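Module handout 4, revised November 28, 2023. Read before the Ivitz laboratory session. Bring the worksheet from handout 3.

# Surface appearance: colour, gloss and texture

## 4.1 Scope

Appearance is treated in this module as the combined result of the light source, the surface and the observer. A change in any of the three changes the result. A colour value quoted without the illuminant and the observer is incomplete, and marks are deducted for it in the written report.

Three attributes are covered:

- colour, meaning the part of appearance tied to the spectrum of the light reaching the eye
- gloss, meaning the part tied to the direction in which light is reflected
- texture, meaning variation across the surface that the eye can resolve at the viewing distance

Translucency is left until handout 6.

## 4.2 Two kinds of reflection

Light meeting a solid surface divides. One part is reflected at the boundary between air and material. In most plastics, paints and dyed textiles this part keeps the colour of the source. It is called surface reflection, and on a smooth sample it leaves at an angle equal to the angle of arrival.

The other part enters the material, is scattered and partly absorbed, and comes out again in many directions. This is body reflection. It carries the colour of the pigment or dye.

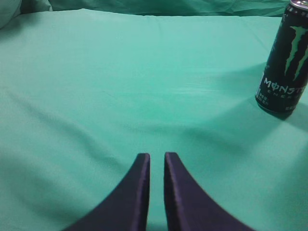
The balance between the two depends on the angle of viewing. Close to grazing incidence the surface part increases sharply for all materials, and a matt sheet that looks even from above may show a distinct sheen when held level with the eye. Students should confirm this with the grey card before taking any readings.

A rough boundary spreads the surface part over a wide range of angles. It then mixes with the body part and the colour appears paler. Wetting the sample fills the roughness with water, reduces the spread and makes the colour look deeper. The pigment has not changed.

## 4.3 Specifying colour

The course uses CIELAB coordinates:

| Symbol | Meaning |
|---|---|
| L* | lightness, from 0 (black) to 100 (reference white) |
| a* | green (negative) to red (positive) |
| b* | blue (negative) to yellow (positive) |

Use illuminant D65 and the 10° observer throughout. The instrument default may differ; check it at the start of each session.

Colour names are permitted in sample descriptions but not in results. Names such as "teal" and "violet" cover large regions of the space, and their limits vary between observers. Dark samples cause particular trouble. At low L* a small difference in a* or b* is hard to judge by eye, and the same sample may be recorded as black, navy or purple by different members of a group.

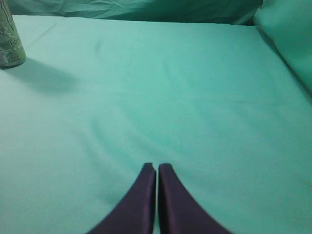 *Figure 2. Dark violet and pale teal surfaces.*

The surround also matters. A mid-grey patch looks lighter on a dark ground and darker on a light one, although the measured L* is the same. Visual assessments in this module are therefore made in the viewing booth (room 361) against the neutral liner. Do not place samples on the bench for comparison.

## 4.4 Gloss

A glossmeter reports surface reflection at a fixed angle relative to polished black glass. Start at 60°. If the reading is above 70 units, repeat at 20°; if below 10, repeat at 85°. State the angle beside every value.
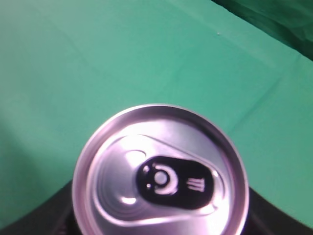
Metals need separate treatment. They have almost no body reflection, and whatever colour they show comes from the boundary itself or from the surroundings mirrored in it. Aluminium has a nearly flat reflectance across the visible range, so a tint seen on it should first be put down to the surroundings. On a can lid the bright rim may show pale lavender and white, with soft grey and faint pink on the metal inside it, and the black pull tab takes its own darkness from a coating or finish. The highlights follow the curves of the raised lip and the embossed panel. Such a part has no single gloss value, and the meter must not be used on it. Measure the flat coupon supplied.

## 4.5 Laboratory procedure

1. Warm up the Dosar meter and calibrate it on the black tile.
2. Take five readings on each Resteo coupon, turning it a quarter turn after each of the first four.
3. Record the mean and the range.
4. Repeat for the woven samples in tray 379. Note the warp direction.
5. Return coupons face up to the Hoàng cabinet.

## 4.6 Preparation

Course reader, section on metallic and pearlescent finishes, from page 664. Problems 2, 3 and 7 are to be handed in at the start of the next lecture. Problem 5 needs the spectral data file and may be left until March.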